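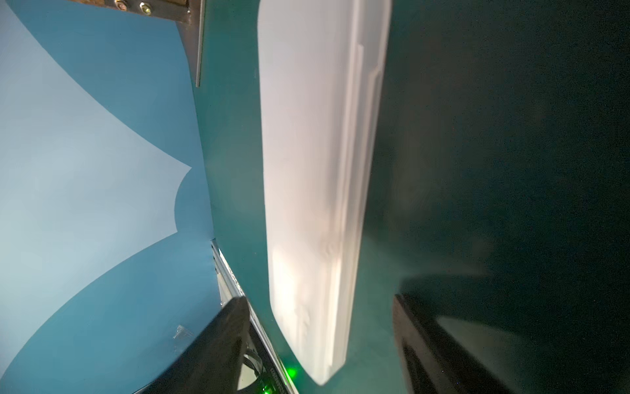
## Section 2: Unpacking and Placing Your Westix Storage Bins

Welcome to the fun part! You have the shelf frame up (Section 1), and now the bins get to move in. Set aside an hour for a full wall, a bit less if someone is handing you bins while you fill them. Put some music on!

### Before you start

Clear a patch of floor big enough to lay every bin down side by side. A bed works too, and it's much kinder to your knees.

You will need:

- the bins and their lids
- a soft cloth and a bowl of warm water with a drop of dish soap
- the sheet of blank labels from the Flamton accessory pack
- a pencil (pen comes later, trust us)

> **Caution:** Don't use a box cutter on the inner wrap. The plastic scratches easily, and a scratch on a pale bin will catch dust for years. Peel the tape by hand.

### Wash and dry

1. Pull off the wrap and wipe each bin inside and out.
2. Run a corner of the cloth along any ridges and grooves. Packing dust loves to hide in there.
3. Stand the bins upside down on a towel until they are completely dry. Overnight is great if you can wait (we never can).

> **Note:** Bins go in the sink, never in the dishwasher. A hot drying cycle can warp the lip, and then the lid won't sit flat.

### Sort first, fill second

This is where a wall of bins really starts to shine. Before anything goes inside, make small piles of what you plan to store. Batteries with batteries, birthday candles with birthday candles, all those odd screws together at last!

4. Match each pile to a bin. Leave a finger's width of space at the top.
5. Write the contents on a label in pencil and stick it to the short end of the bin.
6. Live with it for a week. When you're happy with the order, go over the pencil in pen.

If a pile won't fit, split it. Two bins that close are far nicer to use than one that bulges, and the bins stack so neatly that the second one hardly takes any room.

### Putting the bins on the shelf

7. Start at the bottom with your heaviest things, such as tools, canned goods or jars of buttons.
8. Hold the bin level with both hands and slide it straight back until it touches the rear stop.
9. Pull it forward again to check that it glides. If it sticks, take it out and look for a bit of tape on the underside.
10. Work your way up, one shelf at a time, with the lightest bins on top.

> **Caution:** Each shelf holds up to 43 pounds, spread evenly. Don't pile everything on one side, and don't let children climb the shelves.

### Keeping it nice

Wipe the fronts whenever you dust the room. For crayon or sticky label residue, rub in a little cooking oil, leave it for some 2 minutes, then wash it off with soapy water. Skip bleach and scouring pads.

Bins in a sunny window can yellow over time, so swap them with ones from a shady shelf now and then. December is a good month for it, when the holiday boxes are coming down anyway.

Extra lids are sold singly under part number 508. Dividers are covered in Section 3.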